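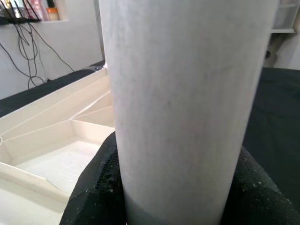
Hukura checks football transfer stories. We started in Altitz with one season of gossip columns, 48 "done deals" and a growing suspicion that most came from agents. Ten went through.

We don't trust "sources close to the player", and we'd rather you didn't trust us without reading the notes. 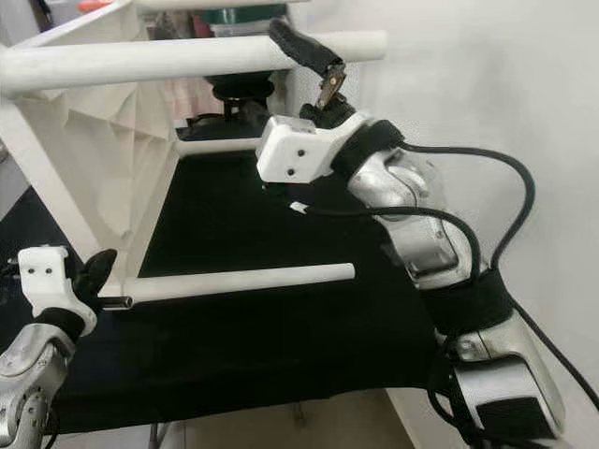

Krešimir Mladenović wrote in to say we're killjoys and that rumors are half the fun of the winter window. Maybe. We still want to see a fee on paper.

More than 2,000 readers get our December list.
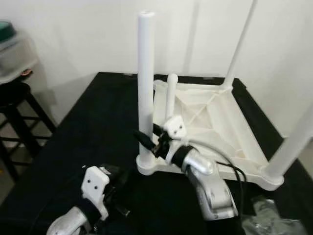 It's free, and clubs don't see it first.

Editor: Keir Innes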